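Home Forums New posts Members Search Log in

Seltport Home & Garden Board > Furniture and Finishes

Thread: Dark stain on an old wardrobe - lovely or gloomy?

wemero_wendy
Hello all, I hope February is treating you kindly. My aunt has passed her old wardrobe on to me and it's a fine solid thing, but somebody painted it cream years ago and I've spent two weekends getting the paint off. My heart is set on a very dark brown, nearly black. My sister thinks it will swallow the bedroom whole, and it is a small room (one window, facing north, bless it). Has anyone gone dark and been glad of it?

Octavio Arboleda
Oh, do it! I did a bookcase for our back room in Peditz and I still stop to look at it with my tea. Put it on thin, wipe it off with an old cotton sheet, leave it overnight and then decide about a second coat. I needed 2 and nearly went for a third, and I'm so glad my husband hid the tin.

rengifo_rd
Sorry to be the grump, Wendy, but I'm with your sister. I had a dark wardrobe in a north-facing room for 14 years and every winter morning felt like getting dressed in a cupboard. It also shows every speck of dust. A mid-brown would be much easier to live with.

Štefánia Danko
I don't agree about the dust, I must say - mine gets a wipe on a Wednesday and looks perfectly respectable all week. What I would say is keep the grain showing. A dark stain lets it come through and a dark paint hides it, and the grain is half the pleasure. Try the inside of a door first, and look at it in the evening with the lamp on as well as by day.

rengifo_rd
Fair enough on the grain, I'll give you that one. I'd still go lighter.

wemero_wendy
Thank you, you've all been so kind, even the grump! I've put a patch of dark and a patch of mid-brown inside the left door and I'm going to live with them for a few days. The dark is ahead so far, but I did only look after supper.

Štefánia Danko
Take your time, dear. I've added the sort of dark I'd go for, with the fine upright grain still just about there and a warmer orangey wood next to it. 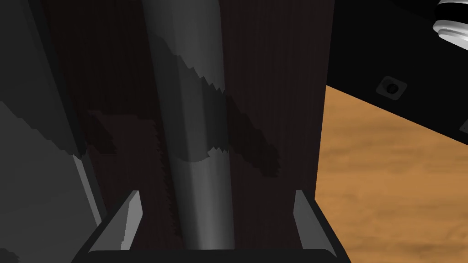 Recent threads
- Getting candle wax out of a pine table
- Sticking drawers in damp weather (103 replies)
- Beeswax or oil for a bread board?
- Wanted: brass hinges, Seltport area

Last updated: Wednesday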